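Workshop > Tips > Small arms and grippers

Looking after a tabletop arm: tips from a year of toy kitchens

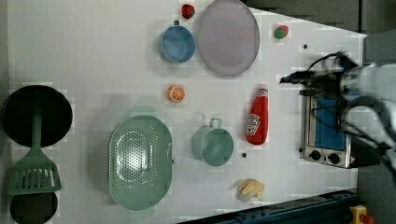

Photo: Bello Akpan

I love this job. Our arm spends its days over a white table covered in toy kitchen things, and keeping it happy is mostly a matter of small habits, a soft cloth and the right hex key. These are the tips I pass on to anyone taking over the bench (steal whatever is useful!).

Stop button first. Before you touch anything, press the red button and leave it pressed until your hands are clear. Hold the arm up with your free hand as you press – some arms sag a little when the power goes, and a toaster oven, even a toy one, makes a hard landing spot.

Cables. Bend each joint through its full travel by hand and watch the cables as they go. You want a lazy curve at every elbow, never a straight pull. If one goes tight, undo the nearest tie, feed through a finger's width of slack and do it up again. I use Nullon hook-and-loop ties, which come off without scissors, and I have not nicked a cable since I switched.

Gripper fingers. Wipe them with a barely damp cloth and then a dry one. Shiny plastic toys are slippery enough already, and a greasy fingertip will drop the ketchup bottle every time! Skip the furniture polish. A little washing-up liquid in warm water does the toys as well, and an old toothbrush gets into the holes of a colander beautifully.

Rail bolts. Check these once a week. Go along the rail with the key and feel for any that turn, then nip them up in two passes, starting in the middle and working outwards. A dab of paint across each bolt head and on to the rail is a lovely trick, as you can see a loose one from across the room. Ours had one working free in June and the paint line gave it away.

Tabletop. Little dark specks show up badly on white, and our overhead camera used to get quite excited about them. Try a pencil rubber first, then a melamine sponge. If a mark won't shift, write down where it is so the next person doesn't lose a morning to it.

Setting the home position. Park the arm, open the gripper and check it against your reference block. Ours reads 422 on the Admasu controller, and if it is more than seven out I home it again before running anything. Do this after every bolt check too – tightening the rail can move things more than you'd think.

Grease. Tiny amounts! A bead the size of a lentil on each slide, worked in by hand, then wipe off what squeezes out. The Radach tub I bought first will probably outlive the arm.

Contact the workshop | © Bello Akpan, August 2023 | Back to top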